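Search this site
Enter keywords

The Table in the Corner

Jayanthi D'Souza works from a table that also holds a model ship, and she has no plans to move either of them. She took a bookkeeping job with Karik in January and does all of it from home in Skelcombe.

"I looked at desks," she said. "The one I liked was 100 dollars and it wouldn't fit. So I put a cloth on the table and started work."

The cloth is white with a gray print. She picked it for the drawings and says it wrinkles as soon as you lean on it. The keyboard stays on the left, turned at an angle.

"I type sideways, more or less. My sister says it's bad for my back. It's where the light is."
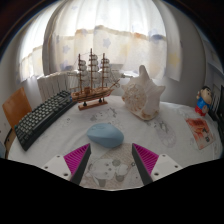
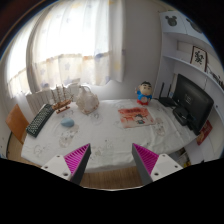

Shenoy, asked about working next to a model ship, said the dust would be the end of it, and that a soft paintbrush does the masts better than any cloth.

D'Souza agrees about the brush. She cleans the ship before she starts at 4, when the calls from Prosinlow are over.

"You go from the top down. If you start with the hull you'll do it twice."

She still wants a lamp for the winter months.

Related
Keeping a Model Ship Clean
Small Tables for Small Rooms
Washing Printed Tablecloths

Get our newsletter. Enter your email to subscribe. You can unsubscribe at any time.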